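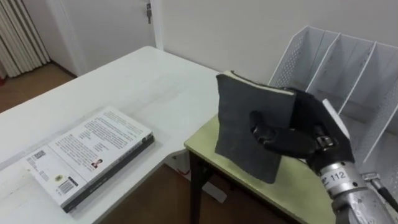
Chapter 4
Where Paper Lives

I filled my first proper notebook the summer I worked in the stockroom at Hindell, and I lost it the same week I finished it. I'd written down every supplier's phone number, which shelf the odd sizes went on, and how to talk the label printer out of a jam. Then I put it down somewhere sensible. I have never seen it since, and I still think about it when I'm looking for my keys!

This chapter is about the small stuff on and around a desk — notebooks, folders, loose sheets, the letter you meant to answer — and about giving each of them a place to stand. We spent Chapter 3 on the desk itself (height, light, where your elbows go), so I'm going to assume you have a surface you can work at. Now we have to keep it that way past Friday.

By the end of the chapter you should be able to sort a pile of mixed paper into working, waiting and finished; choose between storing things flat and storing them upright; set up a divided file holder so that another person could use it without asking you; and decide when a notebook is ready to leave the desk. You'll also meet the word "parking," which I use a lot and which makes my students groan.

Key terms: upright storage, stepped divider, parking, side table, spine-out, live notebook, dead notebook.

4.1 Flat or upright?

Most of us store paper flat because flat is how it lands. You come in, you put the notebook down, you put the mail on top of the notebook, and by the weekend the notebook is in the middle of a sandwich. To get it out you lift everything above it, and whatever you lifted goes down somewhere else. Now you have two piles.

Upright storage gets around this. A notebook standing on its edge can be pulled out and put back without touching its neighbors, the way you take a book off a shelf. You need something to hold it up, of course, and the usual answer is a desk file organizer with dividers. I'm fond of the stepped kind, where the dividers slant and each one rises a bit above the one in front. You can see the top of everything at once, even from your chair. Mesh metal ones are light and you can dust them in a minute. Solid plastic ones are fine too. I've used a dish rack. It was great until somebody wanted to do the dishes.

A word about soft covers. A stiff notebook will stand by itself between two dividers all day long. One with a soft cover, especially one that's been carried around for a while, tends to bend back at the corners and slump if it has the whole compartment to itself. Put a piece of card behind it, or give it a firmer neighbor. And let it down gently, holding it by the side, so the bottom edge lands square. If you drop it in at an angle the cover folds under and the pages start to curl (I have ruined at least one good notebook this way, and I blame the phone for ringing).

4.2 Start with nothing in it

When Rhiannon Bellis and I ran the evening course at Sunthorpe, we began every term by making people tip out their organizers completely. Oh, the faces! But there's no better way to see what you've been keeping. Rhiannon had a man one September whose front compartment held 26 takeout menus and a single tax form.

So empty it. Wipe it down. Stand it where you're going to use it, and leave it bare while you sort. Don't label anything yet either. Labels feel like progress, and I've watched people spend a whole class period cutting neat little tabs for folders they threw away the following week.

While it's bare, think about how many compartments you'll really use. The temptation is to give every subject in your life its own slot. I would start with one for working, one for waiting, and one for live notebooks, and leave any others open until something turns up that clearly needs a home. Empty compartments are fine. Brenda Durán, who taught me most of what's in this chapter, used to guard hers like parking spaces, which is where my word comes from: a thing is "parked" when it has a slot, and "circling" when it doesn't.

4.3 The little table next to the big one

If you have room, I'd love for you to try a side table. It can be any small table pushed up close to the end of your desk, and it doesn't have to match. Mine came from a yard sale and it's a shade of green I would never have picked out. The organizer goes there, toward the back against the wall, and the desk stays clear for whatever you're doing right now.

It sounds like cheating, moving the mess over by two feet. Try it for a week before you decide. Reaching sideways for a notebook is easy, so you do it, and putting it back is just as easy. What you want to avoid is the organizer in the middle of the desk, where you end up leaning around it like a houseplant.

Check two things before you settle on the spot. Can you lift something straight up out of the back compartment without bumping a shelf or a lamp? And is it on the side of the hand you don't write with? You want to be able to grab a notebook without putting your pen down. Alun Vaughan disagrees with me on this second point, and his reasons are in the notes at the end of the chapter.

4.4 Live notebooks and dead ones

A live notebook is one you've written in lately and expect to write in again. It belongs in the organizer. A dead notebook is full, or finished with, and it belongs on a shelf, spine-out, with a range of months on the spine. The trouble comes from the ones in between. I once counted 83 pages used in a notebook I'd been calling "nearly empty," and the last entry was a grocery list.

Before you go on, do Activity 4A. You'll need your own organizer (or the dish rack), one pile of paper you've been avoiding, and a timer. Set it for 20 minutes and sort into working, waiting and finished. Don't read anything all the way through. When the timer goes off, write down what's still circling and bring the list with you to Section 4.5.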